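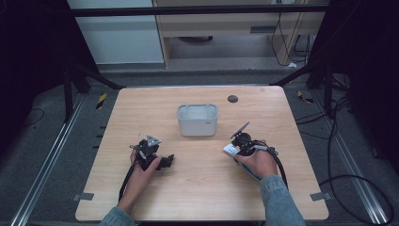
Vernside left too much space behind the full-backs, according to Ashraful Miah, and the switch to a 4-4-2 at halftime came too late to close it.

Coniver won 3-1 on Monday in front of a crowd of 1,345. Two of the goals came from crosses on the left, the second after 27 minutes. Vernside had most of the ball after the break – mainly in its own half – and scored from a corner. 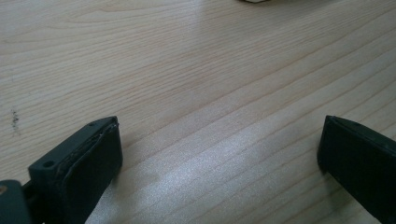
Miah would keep the back four for the next match and drop a midfielder deeper, with the wingers told to track back. Vernside has now conceded 40 league goals this season. Coniver moves up to sixth and plays Ilon next, away from home.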